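About Wultico

Hello! I'm Rosimeire Guerra and Wultico is my little travel company, though calling it a company still makes me laugh. I plan slow trips by train and ferry for people who'd like to see a bit more than the airport.

It started with one very long, very wet November in Riltholm, where I'd gone to study and ended up spending every spare penny on rail tickets. I filled 266 pages of a notebook that year (mostly timetables and complaints about my boots) and friends began asking to borrow it. I still have it, coffee rings and all.
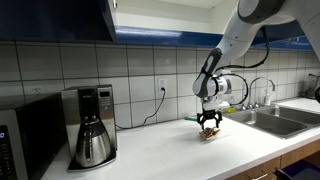 Rennie wrote to say that the night ferry to Dillunden was the best sleep of the whole fortnight, and could we please do the return leg the same way next time. Yes, we could – and we did, with an extra two nights by the harbour thrown in!

These days there are 31 routes on the books, and I've done every one of them myself, some in much better weather than others. I keep groups small and I never book a change of trains shorter than 50 minutes, having once sprinted the length of a platform with a suitcase that had lost a wheel.
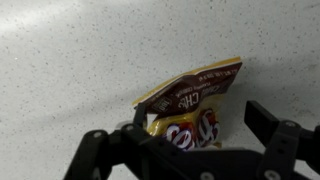 Every booking comes with my route notes, written the way I'd tell a friend. You'll get the platform side with the sea views, which café opens before the first train, and where to buy lunch when the buffet car is shut. Do pack something of your own as well, even if it's only a little yellow snack bag like the one on the speckled worktop – I've been very glad of less on the 5 a.m. out of Riltholm.

If any of that sounds like your sort of holiday, drop me a line. I answer all the emails myself, usually in the evening with the maps spread out.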